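Unit 4: Disposable cutlery and small containers
Course handout, Food Service Supplies, Villstead

4.1 Scope

This unit covers the sorting, inspection and storage of single-use and light-duty reusable cutlery, together with the shallow trays in which it is held at the counter. Metal cutlery is treated in Unit 5. Students should have read the Biltance store rules before the practical.

4.2 Terms

The head of a fork is the part carrying the tines. The neck joins the head to the handle. The set is the angle between head and handle when seen from the side. In stock of one pattern the set should be constant. A change of set at the neck is recorded as a bend, whatever its cause, and a bent piece does not go back into counter stock.

Nesting is the stacking of like pieces so that heads and handles lie in line. Pieces nest only if head width, handle width and set all agree. A mixed batch will not nest and takes up more tray depth than its number suggests.

4.3 Sorting order

Sort by material first, then by pattern, then by colour. Colour is placed last because two patterns may share a colour and still fail to nest. The usual mistake in the January practical was to put all white pieces together and stop there.

Lay the pieces flat and apart on a bare surface before any are placed in trays. Overlapping pieces hide the neck, and the neck is where most rejects are found.
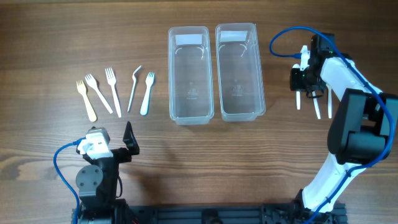
Inspection is done by eye, one piece at a time, from the tines down to the end of the handle. Each piece is compared with its neighbour for length, handle width and set. Of the five plastic forks laid out on the table, four are white, but they would not pass as one pattern: the fork at the right of the row is shorter, with a wider, rounded handle, and the one beside it has its head bent over sharply into a hook. The hooked fork is set aside under 4.2. The pale beige fork goes to a separate line at the colour stage, if material and pattern have not already placed it there. The two clear trays stay empty until the whole row has been read.

4.4 Trays

Clear trays are preferred at the counter – the fill can be checked from the side without lifting anything out. Use one pattern per tray, heads all at the same end. The label goes at the head end and states the pattern code and date of filling. Old labels are removed in full before a tray is reused.

The Jollon store holds 300 pieces per pattern. A line is reordered when it falls to 87. Reject pieces are entered on the Alexiou sheet, column 10, and are not netted off against new deliveries.

4.5 Exercise

A delivery of 993 forks is entered as one pattern. On sorting, 87 are found to have a wider handle and 10 are bent at the neck, with no piece in both groups. State the number fit for the original line and the number of full lots of 300 this gives. Show the working. Written answers are due on 21st October.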